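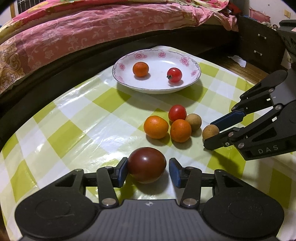
Our street signed the climate pledge and then what?

Mar 29, 2022

So I finally did it and signed up for Sperling, the neighborhood climate pledge thing that Britta Dreßler has been emailing all of us since before Christmas. You pick your promises off a list, you log them every week, and the totals for the whole town get added up and sent to the people upstairs, wherever upstairs is. Kallham has 423 households in it so far. The goal is 3000 by June, so, um, we have a way to go!

I picked three. No car for anything under two miles, heat down at night, and meat only on weekends. The car one is easy for me because I'm cheap and gas is what it is right now. The heat one caused a small war in my house and we settled on wool socks. Meat only on weekends I have already broken (there was a birthday, there were sausages, I logged it like a grown-up).

My grumble is with the app. It asks you to log a "sustainable action" and then gives you 28 choices, and half of them are the sort of thing you do anyway. Turned off a light. Used a mug. I got the same points for using a mug as for biking to the dentist in sleet, and I'm still a little sore about it. Reinhold Hinrichs brought this up at the meeting and got told that small steps keep people motivated. Maybe! But if the town total ends up being mostly mugs, I don't know what we're going to say to the council with it.

What I did like was the meeting itself. There were 27 of us in the library basement and people stayed way past the end. Luzius Gruber talked about the bus to Hirkodov, which stops running at seven, so anybody on a late shift has to drive whether they pledged or not. I'd never thought about that one, and I've lived here my whole life. A few of us stood around afterward and started a letter asking for two more evening runs. I'd trade all my points for that bus — and I have a lot of mug points.

Anyway, the letter is going around this week, so if you're local and want to sign, it's at the front desk of the library. Ask for the green folder. Next meeting is after Easter, and I'm on snacks, so send me ideas that don't need an oven.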